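Three changes of train and one very stale sandwich later, I'm home, and my desk drawer is full of tickets again. I keep all of them. Every bus stub, every ferry slip, every plastic card with eleven cents left on it.

Anyway, a few pictures before I get going!

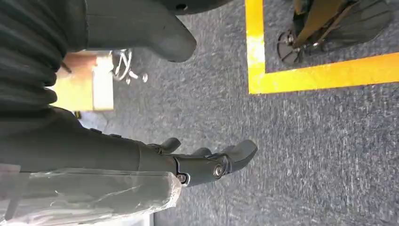
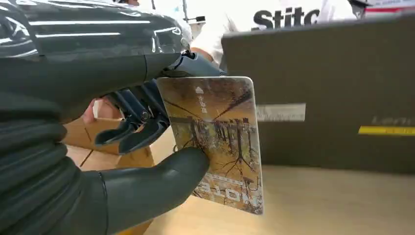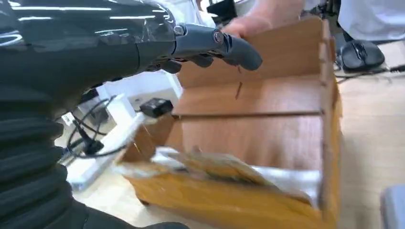
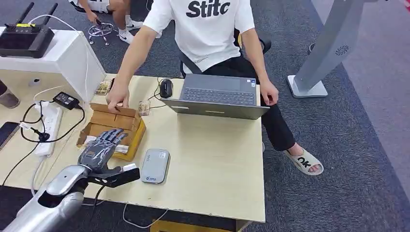

Transit card in the second one, open box in the last two.

So, the tickets. It started when I was 8 and my aunt let me keep the stub from the Gouveia night bus (pink paper, smelled like diesel for years). After that I couldn't throw one out. I did a big sort in August and stopped counting at 1000, and I hadn't even opened the shoebox from college yet.

My favorite is from Plalell – a tiny cardboard square with a hole punched right through the date, so I'll never know exactly when I was there. I do remember it rained and that I missed the last tram and walked 29 blocks in canvas shoes. Worth it for the ticket? Kind of, yes.

Margarida Brandão wrote to me after my last post asking how I store the thermal paper ones, the kind that fade to nothing. I scan them the same week I get them, then keep them flat in an old Sirnov photo album, away from the window. The plastic sleeves I bought first were awful and everything stuck to them. I lost nearly 20 good stubs that way and I'm still mad about it.

Next up is the Prolari line, the slow one that goes along the coast. I've heard the conductors there still write the tickets out by hand, which would make my whole spring. If you've ridden it lately, tell me if that's true, and whether you can get a seat on the ocean side without booking ahead.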